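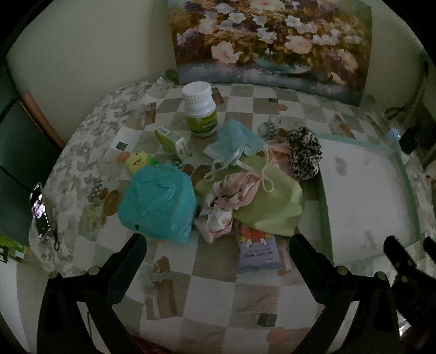

Category: Workshop Practice / Hand-Held Grippers

Drahomíra Tóth maintains the hand-held grippers at Grosar, where operators use them to record tidying and sorting work on household tables. We spoke to her about what keeps a pair in service. Her answers have been shortened.

The tools have no motor. The operator closes the arms by hand, and a camera mounted on the body records the fingertips and whatever lies between them. "People expect the camera to be the delicate part," Tóth said. "Most of my hours go into pivots and pads."

Each arm carries its load through pivot fasteners, and she checks every one before a shift. The test is manual. She holds the body, pushes one fingertip sideways, and feels for movement at the joint. A fastener that has backed off is removed, cleaned and refitted with fresh thread locker. She does not tighten over old compound. "It feels firm on the bench and is loose again by lunch."

Overtightening is the more common fault in tools that come back from other sites. The arms then close unevenly, one lagging the other, and the operator compensates with the wrist without noticing. Tóth sets each joint so the arm swings freely under its own weight, then compares the two sides at half closure. If the tips do not meet on the center line, she starts again from the body outward.

The pads are wiped with a damp lint-free cloth after every session. Fabric is the worst load for them. Satin sheds little but slides, so operators squeeze harder; plush and fluffy items leave fibers that pack into the pad surface. "A scrunchie or a face mask tells you more about a pad than a bottle does," she said. "A bottle cap has ribs. Any pad will hold it." Ear loops and cords can also work into the open linkage. She clears these with plastic tweezers, with the arms fully open, and does not allow metal picks near the joints.

Pads are replaced in pairs at 1,000 closures, or earlier if the edge has started to lift. The old figure was higher. It was lowered in January, after Blažena Štefanec, who reviews the recordings, found slips on thin packets clustering late in pad life. The crimped edge of a snack packet is now part of the acceptance test: five lifts from a flat cloth, no drops.

The lens gets less attention than visitors assume. It is wiped at the start of the day and again if the operator has touched it. The dark corners in the recorded view are normal for this lens and are used as a reference. When the dark border is no longer even on all sides, the mount has shifted, and the tool goes back to the bench for calibration, a job of 2 hours.

Asked what she would change, Tóth named the cable. "It should leave the body at the back. At present it leaves at the side and gets pulled every time someone reaches across a table." A revised housing is on order from Hudon. Until it arrives, she fits a strain relief clip and inspects it with the pivots.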